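Mudroom and Entryway Tips for the Wet Months

Posted April 6, 2022

We get a long mud season up here. The snow goes, then it comes back for a weekend just to be spiteful, and in between there is a stretch when the driveway has the texture of brownie batter. I've kept house through a good many of these springs, and a lot of you wrote in after the laundry page asking what I do about the back door. So get yourself a cup of coffee, this one runs on a bit!

Start outside

A stiff mat on the step does more than anything you can put down indoors. Mine is coir, and I bang it against the porch rail every couple of days and leave it hanging there while I sweep. If your step is uncovered, use rubber with holes in it, as coir will sit there soaked and start to smell like a pond.

Keep an old dish brush on a nail by the door. I used to chase the kids back out with a butter knife to scrape their treads (a terrible use of a butter knife) until my neighbor Zdzisław Stępień gave me a long-handled brush he'd had in his garage forever. Brush toward the toe, heel up, and the mud drops right off once it's dried a little.

Let mud dry

I know how hard it is to walk past it. But wet mud on carpet or wood only spreads when you go at it with a rag, and you end up with a brown circle the size of a dinner plate where there was one little print. Leave it alone until it's crumbly. Then scrape with the edge of an old plastic card, vacuum, and dab whatever is left with a teaspoon of dish soap in two cups of cool water. Blot with a white towel, rinse with plain water on a second towel, and blot again.

For salt rings, use equal parts white vinegar and warm water. Test it somewhere hidden first, and please keep it away from marble or any other natural stone.

Drying boots

Pull the insoles out. I can't say this often enough! A boot with its insole in can stay damp for two days, and then you wonder about the smell in the closet. Stand the insoles up against the wall, stuff the boots loosely with newspaper, and change the paper after an hour or so, when it's taken up the worst of it. Then put in fresh and leave it overnight.

Keep leather away from the radiator and the woodstove. My husband cracked a lovely pair that way one September, after a wet weekend at the Warthorpe fair, and no amount of conditioner brought them back. Room air and patience will do it. A small fan pointed across the tops of the boots helps if you need them by morning.

A sprinkle of baking soda left in overnight takes care of most odors. Tap it out well before you put your foot in, or you'll have white socks whether you meant to or not.

Trays and shelves

Boots want a tray with a lip, and the lip should be high enough to hold a good puddle. I put a layer of smooth river stones in mine so the soles sit up out of the water, and twice a season I carry the whole business out to the yard and hose it down. If stones are too heavy for you, an old cooling rack does nicely.

On open shelving, wet things go at the bottom and dry things at the top. It sounds silly to write down, but I've had mittens dripping onto library books. Wipe metal shelf frames dry along the lower bar, where rust likes to begin, and rub a little paste wax on there in the fall.

Hats and gloves

Clothespins on a length of twine, strung up high, will dry a whole family's gloves by breakfast. Hang them fingers up with the cuffs open. If the linings pull out, turn them the once and turn them back when they're done.

Next time I'll get to umbrellas, and to the raincoat question several of you asked, where the water has quit beading and you're wondering whether to wash the thing or throw it out. Wash it first, and read the tag before you do.

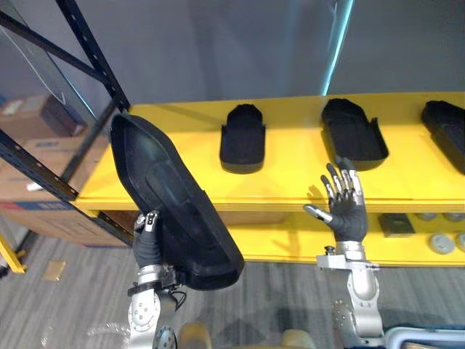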